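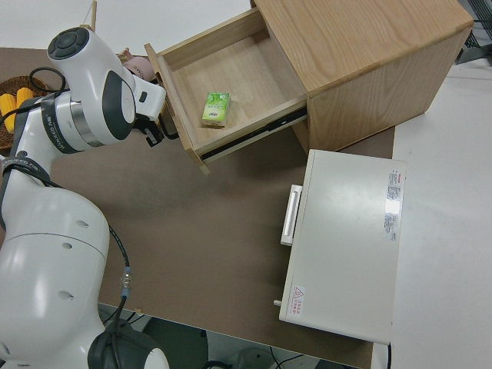 抽屉任务,侧上方机位

发件人:Shabani Swai
收件人:Pernalville 采集列表
主题:Re: 抽屉任务的示范数量和剔除标准

各位好,

Ezequiel 的原信引在下面,我逐条回。

> 发件人:Ezequiel Esquivel
>
> 抽屉任务目前收了300条示范,我抽看了一部分,有几个问题想在列表上定下来:
> 1. 操作员中途停顿的,算不算合格?有的停顿很长,夹爪悬在抽屉旁边不动。
> 2. 抽屉里那包纸巾的初始位置,现在是随手放的,要不要规定?
> 3. 盘架任务和抽屉任务共用一张桌面,其他东西要不要收走?
> 另外,Vedonov 那边的训练脚本默认每条示范长度差不多,太长的会被截断,截断后只剩前半段动作,标签却还是“完成”。

第一条,停顿。我的意见是保留,但要在元数据里标出来。操作员犹豫的时候夹爪确实不动,模型照着学,到了抽屉边上也会停住不走。Damián 上次训练时把停顿段裁掉再训,抽屉前卡住的情况少了一些,不过他只跑了2个种子,还不能当结论。原始文件不要裁,裁剪放到预处理里做,阈值写进配置文件,谁用谁改。

第二条,纸巾位置。不用规定到具体的点,但不能总放在抽屉中间。我翻了一遍首帧,绝大多数都在中间附近,靠里侧和靠两边的很少。建议下一批按抽屉底面分区,每区采够数再换,朝向随意。采集表里加一列“分区”,Marites 已经改好了模板,放在 Zitance 共享目录下。旧模板请不要再用,列的顺序不一样,导入时会错位。 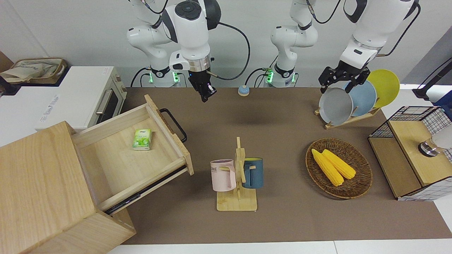

第三条,桌面上的其他东西。我主张不收。装玉米的篮子、杯架、盘架都留着,位置可以挪,只要不挡抽屉拉出的行程。两个任务共用场景,后面做多任务训练时,模型得靠指令区分该去拿纸巾还是去拿盘子。如果采抽屉任务时桌上只剩一个柜子,它看背景就能猜出任务,指令等于没用。

还有柜子的朝向。目前各批之间有差别,每次挪动以后请重拍一张参考图,存在该批目录的最上层。不需要量角度。

截断的问题我同意 Ezequiel 的看法,应该在我们这边处理。做法是超长的示范单独放一个目录,不进默认训练集,也不改成功标签。按现在的长度上限,这样的有52条。Apolinar 如果有空,请再核对一遍这份清单,我怀疑里面有几条是操作员做完以后忘了按结束键,这种把尾部去掉就能用。

剔除标准暂定如下,有意见请直接回在列表里:

夹爪碰到抽屉侧壁但任务完成,保留,备注“碰撞”。
纸巾掉在抽屉外面,标失败,保留。
任一相机丢帧,剔除。
操作员中途换人,剔除。

失败的示范也请照常上传。Varela 那组做成功判别器需要负样本,他们手里的不够。

下一批的目标是每位操作员最多采70条,采满就换人,避免一个人的习惯占得太重。排班表星期五之前发出来。

另外问一句,左右臂的时间戳现在是各记各的,还是已经统一到主机时钟了?我看旧文档写的是各记各的,但11月改过一次采集程序,改动说明里没有提。知道的人请回一下,我好更新说明页。

Shabani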